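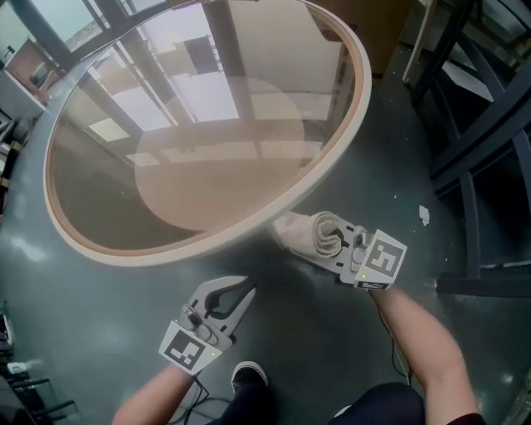 Wiping down a glass top with the hand-held grippers, cloth in the right one.

Gripper work: questions from the floor
Last updated 15/03/2026. Ask Mei Alcantara if yours isn't on the list.

What is this for?
Jillell wants robots that can do surface cleaning. They learn from recordings of people doing it. So some of us clean with grippers in our hands instead of fingers, and the recordings go to the Ovonell team.

Am I training my replacement?
Asked at every meeting so far. What we have in writing: no cleaning jobs cut at Drirnham through the end of April next year. After that, no promise either way. Soledad Halvorsen is pushing for a longer one. Will update when there's an answer.

Do I have to do it?
No. Sign-up only, and you can drop out mid shift. Tell your lead, no form.

Does it pay more?
Yes, 2 dollars an hour on top of your normal rate. Shows up as its own line on the pay slip. If it's missing go to Musa Ajayi, not payroll, payroll will just send you to Musa.

How long is a session?
Up to 200 minutes including breaks. Then you're back on regular work or done for the day. Don't stack two sessions, wrists won't thank you.

I'm slow with these things. Is that a problem?
No. Everyone is slow. Folding a cloth that takes you a second by hand can take a good while with grippers. Your normal cleaning targets dont apply during a session.
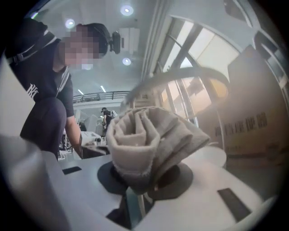
Gripper close up with a rolled cloth. Head camera on the cap, strap across the chest.

Do the cameras record my face?
The head one points where you're looking, so mostly your hands and the job. Coworkers can get picked up by it or by the gripper cameras. Faces get blurred before anything leaves the building. Want a clip pulled? Give the session time to Solange Mendonça.

Can my manager use the footage to review me?
No. Desmond Whitlock signed off on that one. Not for speed, not for breaks, not for discipline.

My wrist hurts after.
Stop and report it same day. 5 people have asked for a lighter grip and Pruitt is looking at it, no date yet.

What about the cables?
Keep them on the outside of your forearm. Check before you lean over glass. If one snags let go of the trigger first, then untangel.

Who cleans for real while we're recording?
Fair point. Cover is being added on the early shift. Until it's in place, leave rooms 11 and up for the late crew.

Can I try it before I sign up?
Yes, ask Mei for a short practice turn. Paid same as a session.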